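Re: [skutdale-growers] Soil testing – are we doing the group order or not

Thu 23 January

Hi all

Sorry for the slow reply, been flat out with the irrigation and then the ute died. Santosh wrote:

> Hi everyone, before I ring the lab can somebody please confirm
> (a) how many plots want a test this year, (b) whether we are paying
> for the basic one or the one with the metals, and (c) who is driving
> the samples over. Last year we had bags with no plot number on them
> and I spent a whole evening on the phone. I would rather not do that
> again. Also is it worth asking for the organic matter figure or is
> that a waste of money on raised beds?
> Santosh Upadhyay

Taking those out of order because that's how my brain is working today.

Metals. Yes for the creek side, no for everyone else. The creek side had the old sheds on it and there's paint flakes in that soil still, I pulled some out in spring. If you're up the top near the tanks you're on trucked-in mix and I wouldn't bother. Up to you though, it's your money.

Organic matter. Get it. Adds 2 dollars a sample. My beds had sunk by half a hand since we filled them and I'd like to know if that's the compost breaking down or just settling. Santosh I know you reckon you can tell by the colour, but I can't. 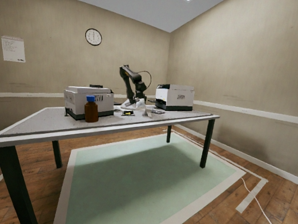
Numbers. I have 36 plots on the list as of last night. That includes the two Kanaujia beds by the gate, and it doesn't include Undholm Street because they're doing their own thing with their own lab and good luck to them. If you've told me in person and not by email assume I've forgotten. Reply to the list please, not just to me.

Cost is 89 dollars for the one with the metals. Basic is a lot less, I've got the price sheet in the shed and will put it up on the board when I'm next there. Please don't pay me cash at the gate, I lose it. Bank transfer with your plot number in the description.

Driving. I can do it the first week of Febuary, any day except the Monday. Need someone to come along and carry the esky, my shoulder's still no good. Hands up?

OK, the sampling. Pasting in what I sent round last year with the bits that went wrong fixed up. Please read it even if you were here last year – especially if you were here last year.

How to take your sample

1. Clean trowel, clean bucket. Not the bucket you mix Pridis in. Somebody's phosphorus came back off the charts and that was why. Rinse with tank water, let it dry.

2. Scrape the mulch back first. We want soil, not lucerne.

3. Dig down to about the depth of your hand and take a slice off the side of the hole. Do this in eight or so spots across the bed. Zigzag, don't just do the end nearest the path.

4. Mix it all in the bucket. Break up lumps, pick out worms, roots, stones, bits of old dripper.

5. Spread it on newspaper in the shade til it's dry. A day or two, longer if it's muggy. Not the oven, not the dashboard of the car.

6. Two cups into a zip bag, squeeze the air out. Second bag over the first.

7. Label goes on the OUTER bag, in permanent marker. Plot number, your surname, basic or metals, and what you grow in it. Writing on a bit of paper and dropping it inside does not work, it goes to mush.

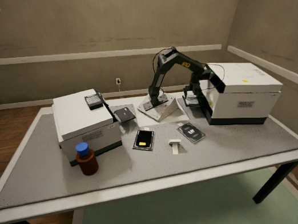

8. Put it in the green tub in the shed, left hand shelf. Not on the bench, the bench gets hosed.

9. Tick your name off on the sheet. The sheet is on the nail. If the pen's gone there's another in the seed drawer.

If you've limed or put down blood and bone in the last month, leave your test til the autumn round. It'll just tell you what you bought.

Results come by email, one long PDF for the whole lot of us. Last year's ran to 118 pages, so I'll split it up and send yours on. Might take me a week. I'm happy to go through anybody's numbers with them at the March working bee, bring a printout cos I can't read a phone in that sun.

One more thing, the tap by plot 2 is dripping again. Washer's on my list. If anyone gets there before me the shifter is behind the door.

Cheers
Gemma Valentini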